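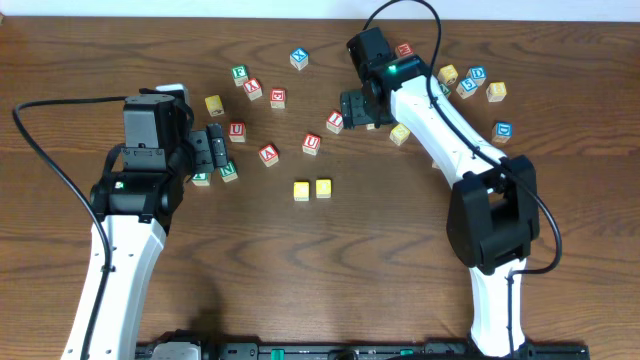 Tidying up is still the hard part

The head of manipulation research at Rallance has been asked the same question at every public event for the past two years: when will a machine be able to put the toys away? The answer given to this publication in March was a cautious one. "For one table, under good light, with objects we have chosen, we can already do a fair amount," the researcher said. "For a family home on an ordinary evening, we are not there, and I would be doing the public a disservice if I suggested otherwise."

Rallance works on household and light commercial tasks, among them clearing surfaces, sorting small goods and returning items to storage. Its two-armed benches are used to study the handling of everyday objects, and wooden alphabet blocks are among the materials the team returns to most often. The interview took place at the company's Bevton site, where staff members speak on condition that they are identified by post only.

Asked why a toy that a toddler can manage should occupy a team of engineers, the researcher pointed to the arrangement of the blocks. "A cube is simple when it stands alone. You approach from above, you close the fingers, you lift. Put two of them almost touching and the fingers have nowhere to go. A child pushes one aside without thinking. The machine has to have learned that pushing is permitted, and how hard to push, and what else will move as a result."

The presence of the second arm brings difficulties of its own. Each arm can block the cameras' view of objects on the table, and the two must share the space between them. "People assume that two arms will be twice as quick," the researcher said. "In our early work they were slower than one, as each spent a good deal of its time waiting for the other. We have improved on that, although I still see pauses that a shop manager would find hard to accept."

Rallance measures its progress by a plain standard. A trial consists of a surface cleared completely, with every item placed in the correct container and no help from a member of staff. The current programme called for 500 such trials with mixed small objects. In 35 of them a person had to step in. The most frequent cause was an item dropped over the side of the container; the next was a grip that held two objects when one was intended.

The researcher was reluctant to turn those results into a claim about readiness. "Our containers are always in the same place. There is no dog in the room. A parent would not call it help if they had to stand by for the occasions when it goes wrong."

On sorting by letter or colour, the position is rather better. Recognising a printed character on a clean face was described as largely settled. Trouble begins when the face is turned away or hidden, and the machine must decide whether to pick up the object and look at it. "We had a long discussion about that," the researcher said. "Turning a block over costs time. If the task is only to clear the table, it is time wasted. If the task is to set out a word for a child, it is necessary. The machine should know which job it has been given, and at present we tell it."

Shop-floor work may come sooner. Plerent, which supplies handling equipment to small warehouses, has been testing the Rallance software on returned goods since last autumn. Its operations director, interviewed separately, said the attraction lay in dull and repeated work that is hard to staff in the evenings. "We do not need it to be graceful. We need it to empty a tray and tell us when it is stuck. It is reasonably good at the first and has become much better at the second."

The director noted that Plerent had kept the same number of people on the returns line during the test, and that their duties had changed less than expected. Soft packaging remains with human staff, as does anything in glass. "There was some talk at the beginning of handing over the whole line. I have not heard that talk for a while."

Cost remains a concern for both companies. Rallance would not give a price for a domestic machine and said that none was planned for sale. Its next stage of work, under the project name Katona, will place benches in 4 nurseries for use after the children have gone home. The machines will be asked to clear play tables between 6 pm and 8 pm, with a trained operator in the building throughout. The nurseries were chosen for their differences: the tables vary in height and finish, and each setting stores its toys in its own way.

The researcher expects the first weeks to go badly and has told the nurseries so. Strongly patterned table tops and low evening light are both on the list of conditions to be studied, along with sticky surfaces, which the laboratory has found difficult to reproduce with any accuracy.

As for the question from the public events, the researcher declined to name a year. "I can say what I would want to see first. I would want it to work in a room that none of us has visited, with toys that none of us has bought - and then to do the same again the following evening."

Results from the nursery work will be published by Rallance once all the settings have completed a full term.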